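Teaching by hand: the questions we keep getting
Shares 462 | Comments 5

Do I need to know how to code?
No. You need two hands and some patience, and you can borrow the patience.

By hand or by remote?
By hand means holding the arm and moving it through the job. By remote means sitting at the Prallix controls while the arms copy you. Try remote first. It's easier on the shoulders.

How many goes does it need?
We ask for 600 per task. Yes, even the dull ones.

Can I practise without breaking anything?
Start in the Vovar simulator, where both arms are drawn for you and a dropped tin costs nothing.
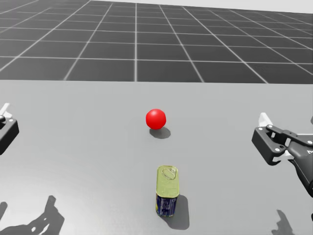

Once you stop overshooting in there, book a session on the real pair. Most people overshoot again on day one, then sulk, then improve.

Should I delete my bad attempts?
Flag them and leave them in. We like to see them, and not only for the entertainment.

Comments

flatpack_dad: Session 1 and I've taught it to hesitate.

mossy: Does the simulator run on an old laptop? Mine wheezes.

tinlid: @mossy mine did, fan like a hairdryer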